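Home Topics Index Random article Contribute

Search this reference Go

Gloss finish

A gloss finish is a surface treatment that reflects light in a mostly mirror-like way. The term covers paints, lacquers, films and polished plastics used on furniture, appliances and wall panels. Sellers usually divide finishes into matte, satin, semi-gloss and high gloss, but the lines between these grades are loose, and one maker's satin may pass for another's semi-gloss.

Measurement

Gloss is measured by shining light at a surface at a fixed angle and recording how much bounces off at the matching angle. The result is given in gloss units. Readings taken at different angles cannot be compared directly, a point that sales sheets often skip. A panel advertised simply as "high gloss" with no angle and no number has told the buyer very little.

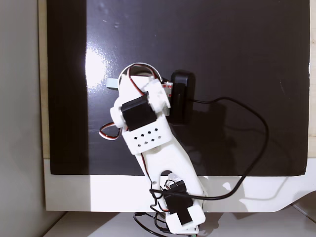
Dark gloss surfaces tend to show dust, fingerprints and fine scratches more readily than pale ones. Coatings sold as "smudge-proof" should be read with some doubt. The Stenavus line of cabinet doors carried that label until June, when the wording was changed to "smudge-resistant" – the maker, Geltel, gave no test results for either claim.

Care

Most guides advise a soft cloth and mild soap. Special polishes are widely sold, though the case for them is thin. A small trial by the Flodov workshop compared 13 products on black lacquer and found that eight left a haze of their own. The trial was never repeated and its method was only partly described.

Claims about room size

Gloss walls are often said to make a room look larger. The evidence is mostly opinion, and glare from lamps or windows may cancel any benefit.

See also: Lacquer, Sheen, Varnish

Last edited May 2024

40 shares 8 comments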